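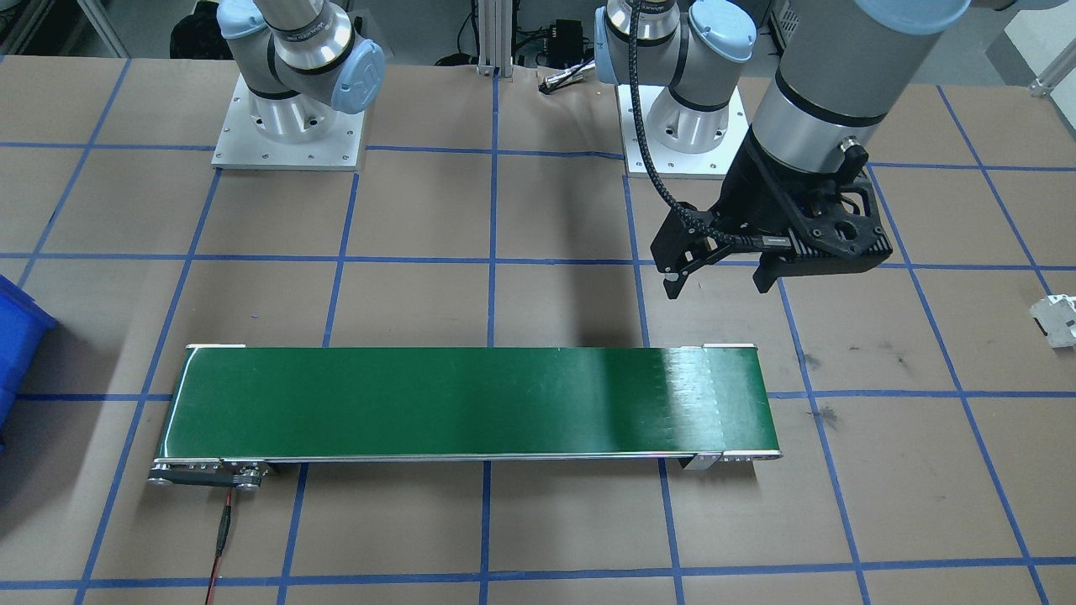 Green belt conveyor on the taped grid, drive assembly at left.

Suscombe Community Hall Users Group
Minutes, March meeting, opened 7:05 pm
Chair: Canan Gezer
Apologies: Amer

1. Previous minutes
Accepted without amendment. Moved Kumarasinghe, seconded Gezer.

2. Hall hire rates
Current evening rate covers power and cleaning but not floor maintenance. Proposal to raise the bond to $300 for bookings that include catering. Carried. Existing bookings keep the old bond.

3. Floor resealing
Two quotes received. Milteck quoted $495 for the foyer only. The second quote did not state the number of coats and was set aside. Main hall deferred to next financial year.
Action: Gezer to accept the foyer quote and confirm curing time before the dance class returns.

4. Chairs
Stocktake found 53 stacking chairs with worn feet. Replacement feet are sold in bags of 400, enough for every affected chair with spares. Purchase approved.
Action: Kumarasinghe to order grey, 22 mm if available.

5. Kitchen
Urn thermostat trips on the left-hand circuit. Use the right-hand outlet until the electrician has been. Cupboard labels to be redone.

6. Correspondence
Letter from the neighbour at the rear regarding bins left in the laneway. Reply to be sent.

7. General business
Key register to be checked against the sign-out sheet. Amer to do this before the April meeting.

Closed 8:20 pm.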